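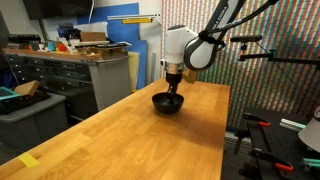
*Marleny Carhuamaca*

I stopped buying fabric softener in September and I don't plan to go back. For years I used Fovine, the blue bottle, because my mother used it and I never asked what it was for. I think most people buy softener that way.

What changed my mind was towels. Mine had gotten so they pushed water around instead of soaking it up. I washed them twice with plain detergent and half a cup of white vinegar, and by the second wash they were drying me again. Softener leaves a coating on the cloth. It feels nice in the store and on a sweater, but a towel has a job to do.

The other thing is scent. I like clean laundry to smell like very little. Softener makers seem to be in a contest to see whose smell lasts longest, and my sister Hajar's sheets still smell of Metwally after a week on the bed - she likes it, I can't sleep on them.

People tell me their clothes get stiff without it. Mine did too, when I was using too much detergent. I cut the dose by half and shake everything out before it goes on the line. Jeans are still a little rough the first hour. I can live with that.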